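Film Acting, Lecture 4: The Supporting Role
Handout for students of the Levchenko course, April

Please read these notes before the seminar and bring the two scenes you marked last time. We will watch them again without sound.

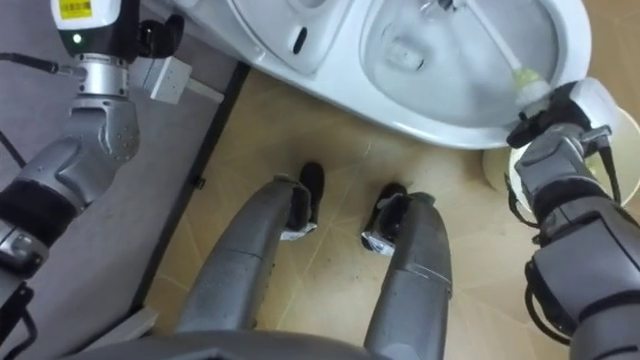
Danylo Vakulenko

Last week we spoke about the leading actor and how the story is built around one face. Today we look at the persons who stand next to this face. In a film of normal length a supporting actor may have only 12 minutes on the screen, and in this time the viewer must believe that the character had a life before the first scene.

Our main film is "Drurkeck", which many of you know already. The uncle appears in the kitchen, at the station and at the wedding. He has very few lines. Look how he takes off his coat each time: in the kitchen slowly, at the station not at all, at the wedding with help from his niece. The script says nothing about the coat. The actor found it during rehearsals in Wedov and the director kept it. 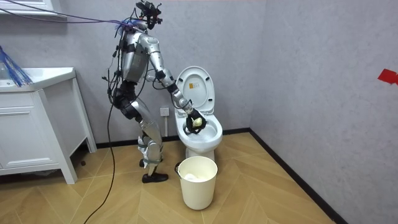 2. LISTENING

A young actor often prepares his own lines and then waits for them. On camera this waiting is very visible. The supporting actor listens more than he speaks, so this is the larger part of his work. In the dinner scene of "Bumisach" the mother listens for 60 seconds while her son lies to her. Try to note the moment when she understands. In my class there are always several answers, and I think this is good – she gives the viewer freedom.
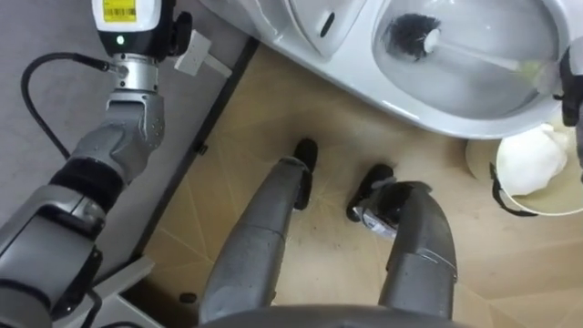
The close-up is rare for a supporting actor, and most of the time he shares the picture with furniture, walls and other people. He should know what is competing with him. Bright color wins easily: the yellow label beside all that gray metal takes the eye at once, also when its small letters cannot be read. On the set, ask to see the monitor one time before you begin. If a strong color stands behind your shoulder, a very small gesture can be lost.

Homework

Choose one supporting character from "Drurkeck" or "Bumisach", but not the uncle. Write 300 words about what this person does with the hands. Do not retell the story. Then prepare the station scene in pairs, first with the text, then without.
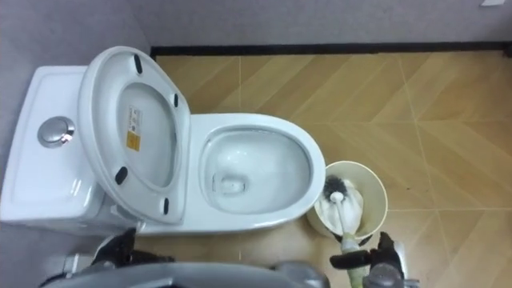
Toilet with raised lid, seen from above.

Reading: course reader, the chapter on rehearsal, and the interview on page 366. The seminar begins at 10:15 in the small projection room.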